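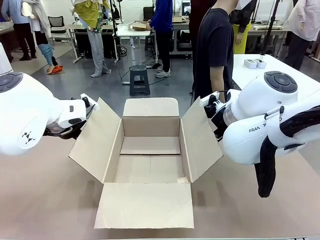 Corrugated box with its four top flaps folded outward.

Corrugated box

A corrugated box is a shipping container made from corrugated fiberboard, a material built by gluing a wavy sheet of paper between two flat ones. It is often called a cardboard box in everyday speech, although people in the trade keep "cardboard" for stiff single-layer papers such as those used for cereal boxes and greeting cards. Light, cheap, easy to print on and strong well beyond what its weight suggests, the corrugated box is one of the great quiet successes of paper engineering, and it carries everything from peaches to pianos.

Structure

The wavy middle layer is called the medium, and each ridge in it is a flute. The flat outer sheets are the liners. A flute works a little like a row of tiny arches standing shoulder to shoulder: press on the end of the row and the load runs straight down through the paper, which is why boxes are nearly always made with the flutes running up and down the side walls. Turn the same board on its side and it gives way far sooner. (Anyone can try this with a scrap and a few heavy books, and it is a wonderful thing to see the difference!)

Flutes come in several standard sizes, each known by a letter. The letters follow the order in which the sizes were introduced and have nothing to do with how large they are, so A is the tallest of the common ones, B is much shorter, and C falls in between. E and F are finer still and make a smooth surface for printing. Two fluted layers can be joined with a shared liner to make double-wall board, and three to make triple-wall, a board stiff enough to stand in for a wooden crate.

History

Pleated paper was patented in England in the 1850s, and the purpose had nothing to do with shipping. It was a liner for tall hats, where it held the shape and let a little air move around the head. In the United States, fluted paper was patented in 1871 as a wrapping for glass bottles and lamp chimneys. A liner was soon added to one side, then to both, and the board known today had arrived in all but name.

The cut and creased box came next, and the popular story of its start is a lovely one. A Brooklyn paper bag maker is said to have found that a metal rule on his press had slipped and was slicing through bags it was meant to crease. He saw that cutting and creasing could be done in one stroke, and flat blanks ready for folding followed. Railroads were slow to trust the new boxes and for years charged more to carry them than wooden ones, until a legal ruling in 1914 put the two on a fairer footing. Wood lost ground quickly after that. 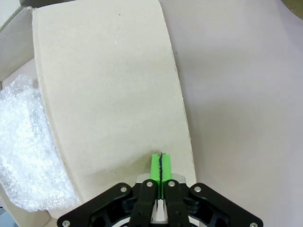
Regional makers added plenty of small ideas of their own. The Joneck mill began with egg trays and moved into boxes when local dairies asked for something lighter than slatted crates. Its best-known product, the Closex, was a one-piece box with a tongue on the long flap that slid into a slot in the opposite wall and needed no tape at all. Early Closex boxes were sold flat in bundles of 50, tied with paper string, and each bundle carried a printed sheet showing the folds. Collectors prize those sheets nearly as much as the boxes themselves.

Box styles

The most common design is the regular slotted container. All of its flaps are the same length, and the two outer ones meet at the middle when closed. Very little board goes to waste in cutting it, and it folds flat for storage. A full overlap box has outer flaps as wide as the box itself, giving a double thickness on the top and bottom. Half slotted boxes have flaps at one end only and are often paired with a lid. Die-cut mailers fold up from a single blank with tucked side walls, and a well-designed one goes together with a very satisfying snap.

The joint where the two ends of the blank meet is called the manufacturer's joint. It may be glued, taped or stitched with wire. Glue is by far the most common choice today.
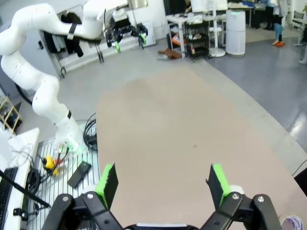 Reading time: 5 minutes

Cushioning and inserts

A box protects its contents only as well as the space inside is filled. The aim is to let the item slow down gently when the box is dropped, and a surprising range of materials can do the job: crumpled paper, molded pulp, air pillows, bubble wrap, foam and felt. Before these, packers used straw, sawdust and wood wool, and some potteries kept using straw long after other trades had given it up.

Cushions have a best working range. If one is too soft, the item sinks right through to the wall. Too firm, and the shock passes along almost unchanged. The size of the contact area matters just as much, so a heavy item needs a broad pad to spread its weight.

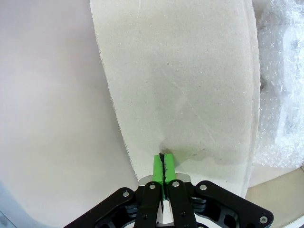
Off-white sheet material, pressed board or dense foam, with a curved face.

Strength and testing

Two tests have long been used for board. The burst test pushes a rubber diaphragm against the sheet until it breaks, and the edge crush test presses a small upright piece until it buckles. Edge crush is the better guide to how boxes will stack. Damp air is the great enemy here, as paper softens when it takes up water. Time counts too: a box that easily holds a load for an hour may slowly sag under it after a month in a warehouse.

How the boxes are stacked also makes a big difference. Corners carry most of the weight, so columns with the corners lined up are stronger than a brickwork pattern, even though the brickwork is steadier.

Printing

Most boxes are printed by flexography, with raised rubber or plastic plates and fast-drying inks. The Brilitz works became known for its bright fruit boxes, printed in 11 colors at a time when two was thought generous. Many show orchards under huge skies, and the pears are glorious.

Collecting

Box collecting is a small but lively hobby. The Ní Bhriain Collection holds 700 boxes and flat blanks, among them a nearly full run of Brilitz fruit designs. Its catalog was written by Senan Heffernan, whose notes on flap wear and old tape are a joy to read. The collection opens to visitors each May.

See also

Corrugated fiberboard
Molded pulp
Paper mill
Wooden crate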